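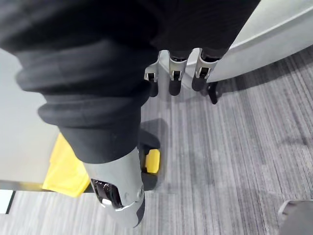 Akel Robotics Section

Progress report to the Troden programme, 6 Apr 2023
Grant reference 3416

1. Set-up and upkeep of the machine

The period under report was given over mainly to the care of the two-armed robot held at Fistwood. The dark fabric sleeves on both arms remain in use. They are now taken off for inspection at the close of each block of trials, and the folds nearest the wrist are checked for wear. Two sleeves were replaced under the Babalola supply agreement.

The black rubber finger tips are inspected on the same occasion. The machine had logged 1166 hours at the last reading, and the tips fitted in November are still within limits.

Household tidying continues to serve as the working check after any adjustment to the arms. It includes placing a plastic bottle in a lined bin, which calls for a long reach and a controlled release. Loose cables along the arm are a matter of concern during such reaches. A revised route has been drawn up and awaits approval.

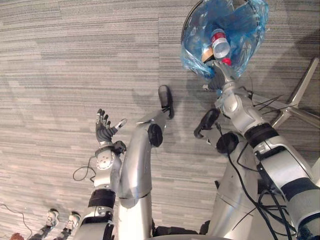 2. Work planned for the next period

Subject to approval, the cables will be re-routed and the wrist connectors examined. The section requests that the unspent parts allowance be carried forward for this purpose.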